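Members' Information Service Desk
Ticket 339
Subject: Order paper showing bills at the wrong stage after second reading
Raised by: Clerk's Office, Upper Chamber
Assigned to: Sunil Patwary
Priority: High
Status: Resolved, under observation

Summary of the fault

The Clerk's Office reported that the online order paper was listing certain bills as awaiting second reading when the chamber had already agreed to their second reading and referred them to committee. The printed order paper was correct. The fault was first noticed by a member's assistant, who had been preparing speaking notes from the online version.

The bills named in the report were the Cular Harbour (Transfer) Bill and the Kao Valley Water Bill. Both had come up from the lower house in May.

Initial response, 9.20 am

The desk confirmed the fault on two separate computers. The public page and the members' page showed the same wrong entry, so the error was not confined to one of them. The journal of the chamber, which is the formal record, was checked and found to be correct in every respect. No decision of the chamber was affected.

The Clerk's Office was advised to direct members to the printed order paper until further notice. A short message to that effect was placed at the head of the online page.

First line of enquiry, 10.05 am

The online order paper is built from the bill register, which is kept in the Pekolov system. Each bill in the register has a stage, a date and a committee. The desk opened the entries for both bills. The stage had been changed to "In committee" by the table staff on the evening of the sitting, as it should have been.

The overnight transfer from Pekolov to the website was then examined. The log stated that the transfer had finished without error. It was run again by hand, and the two bills continued to appear at the wrong stage.

Clearing the stored copy of the page made no difference. The page was rebuilt from the beginning, with the same result.

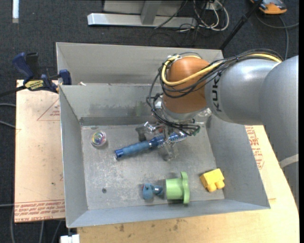
Second line of enquiry, 11.40 am

The desk compared the two bills with the other 18 then before the chamber, all of which were displayed correctly. The only point the two had in common was that each had been referred to a joint committee of both houses. The remaining bills in committee had gone to committees of the upper chamber alone.

Joint committees were added to the register when the standing orders were last revised. They are held in a separate list, and the website had not been given permission to read it. Where the website could not find the committee, it set aside the whole of the new entry and kept the previous one. It did so without recording a warning.

The matter was referred to Cisgate, which maintains the website under contract, at 11.55 am.

Reply from supplier, 2.15 pm

Cisgate agreed with the finding. It proposed to grant the website access to the list of joint committees at once, and to change the transfer at a later date so that any entry set aside is reported to the desk. The desk accepted both proposals, on condition that the second be tested on the training copy before use.

Correction applied, 3.30 pm

Access was granted and the transfer was run. Both bills now appear as "In committee", with the correct joint committee named. The Clerk's Office has compared every entry online with the printed order paper and has found no difference. The message at the head of the page has been withdrawn.

Outstanding actions

Cisgate to supply the revised transfer for testing.
Table staff to inform the desk whenever a new kind of committee is set up.
Desk to compare the online and printed order papers on each of the next 3 sitting days.

Note added by Sunil Patwary, 4.45 pm

The Clerk's Office has asked whether past order papers on the website may contain the same error. Archived papers are stored as fixed documents and do not draw on the register, so they would carry whatever was shown on the day. A check of those issued after the revision of standing orders has been opened as a separate ticket. This ticket will remain under observation until the sitting-day checks are complete.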